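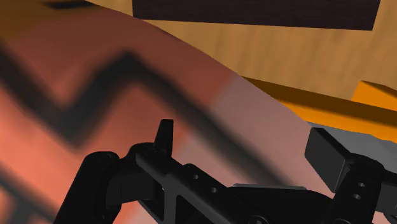 Figure 4-1. Wrist view in simulation, gripper close to a curved, patterned surface.

Home Products Support Manuals Downloads Contact

Section 4. Planning and budgeting for a Milten cell

4.1 Scope

This section covers the choices to be made before an order is placed for a Milten bench arm. It applies to single-arm cells only. For two arms on a shared bench, see Section 9. Mounting and power connection are in Section 5.

Complete the steps in the order given. The order form in Appendix B follows the same numbering.

4.2 List the objects

1. Write down every object the arm will be expected to pick up. Include packaging.
2. Measure the narrowest graspable width of each object, in millimetres.
3. Mark any object with a curved or tapered side. Figure 4-1 shows how much of the wrist view a large curved surface can take up at close range.
4. Weigh the heaviest object and add 50 g for labels and residue.

NOTE: Objects wider than the jaw opening are not excluded at this stage. Many can be held by a rim or handle. Enter the rim thickness in place of the width and write R beside it.

4.3 Build the task in simulation

The Nustside simulator is included with every quotation and can be used before purchase.

1. Install Nustside and load the bench file nearest to your own.
2. Replace the sample objects with models of those listed in 4.2. Box models are acceptable for flat-sided items.
3. Select the wrist view and bring the gripper up to each object in turn.
4. Record the distance at which surface pattern goes out of focus. In Figure 4-1 the dark zigzag band is blurred, while the orange block further back has hard edges.
5. If the task depends on reading a pattern or label at close range, add a fixed overhead camera to the order (part 3071).

CAUTION: Do not size the lighting from simulated views. The default light is flat and even. Measure the light level at the real bench – in June and again in winter if the bench is near a window.

4.4 Choose the fingers

1. Use standard fingers for flat-sided objects.
2. Use padded fingers where step 3 of 4.2 produced any marks.
3. Order one spare pair for each cell. Fingers are wear parts and are not covered by the warranty.

Sakholm fingers fit the Milten bracket with adapter plate 689. The plate is ordered separately and adds to the wrist load. Enter its weight on line 6 of the form.

4.5 Set the budget

1. Enter the arm, gripper, controller and camera at list price.
2. Add the bench. It must carry the arm at full reach without visible movement.
3. Add operator time for commissioning. Allow over 400 test picks before the cell is handed to production.
4. Add delivery and, outside the mainland, crating.
5. Keep spares and training on separate lines – they usually fall in a different budget year.

NOTE: Quotations from Vieira include commissioning but not object models. If models are to be made for you, send the list from 4.2 with the request, marked for Glória Marinho, Applications.

4.6 Before ordering

Check the form against the saved Nustside file. If an object was added after step 3 of 4.3, repeat that step for the new object only.

Search this manual Enter part number or keyword Go

2 comments Share 5 shares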